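About Wallstead School

Wallstead School is an independent day school for students in grades six through twelve. It was founded by a group of families who wanted a smaller place for their children to learn, and it opened in two rented rooms above a print shop with one teacher for each grade. The school moved to its present building on Kioko Street after nine years and has remained there since.

Enrollment this year is 687. Students come from the town and from the farming districts to the north, and the school runs bus service on four routes. The first bus reaches the main gate at 7:35 a.m., and classes begin at 8:10.

Our Program

All students take English, mathematics, history, science, and a second language through the end of grade ten. In the last two years they choose a main field of study and complete a long written project under the guidance of a faculty member. Recent projects have dealt with the history of the town's water supply, the songs of a local church choir, and the pricing of milk in the years before the dairy closed.

Classes in the lower grades are kept small. Homework is assigned four nights a week, and the library stays open until 6:00 p.m. for students who prefer to finish their work before going home. The library holds 2,227 volumes in its main reading room, with a further collection of maps and local newspapers kept on the upper floor. Visitors may consult the newspapers by appointment.
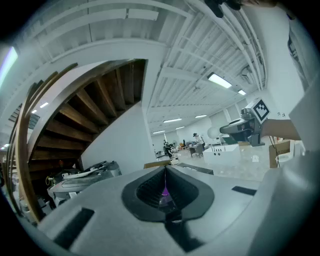
Ribbed flexible fingers on a pale gray body.

Music has been part of the school day from the beginning. The Plurkum Hall, named for the street on which the school first opened, seats the full upper school and is used for concerts, plays, and the winter assembly. Every student in grade six learns to read music and plays in the beginners' orchestra. Those who wish to continue may borrow an instrument from the school at no cost.

Athletics are open to all – no student is turned away from a team on the basis of skill. The school fields teams in soccer, cross-country, volleyball, and track, and shares a swimming pool with the town.

Faculty and Leadership

Upendo Mwakyusa has served as Head of School for six years. She taught chemistry at Wallstead before her appointment and continues to teach one section in grade eleven. Kevin Fitzgerald is Dean of Students and oversees the advising program, in which each student meets with the same faculty adviser every week. Aileen Quiambao directs the lower grades. I-hsuan Yeh is Director of Music, and Faith Laizer leads the Office of Admission and Financial Aid.

The school is governed by a board of 14 members, who are elected to terms of three years. The board meets in open session once each term, and minutes are kept in the main office for any parent who wishes to read them.

Admission

Applications for the coming school year open in November. Families are asked to submit a completed form, two years of school records, and a letter from a current teacher. Applicants to grades nine and above also write a short essay at the school. Interviews are held in the afternoon, and a parent or guardian is expected to attend.

Financial aid is awarded on the basis of need and is decided separately from admission. Aid forms may be turned in with the application or up to four weeks after it. Tours leave from the front desk at 9:30 a.m. during the school term and last one hour. Please call the main office to reserve a place.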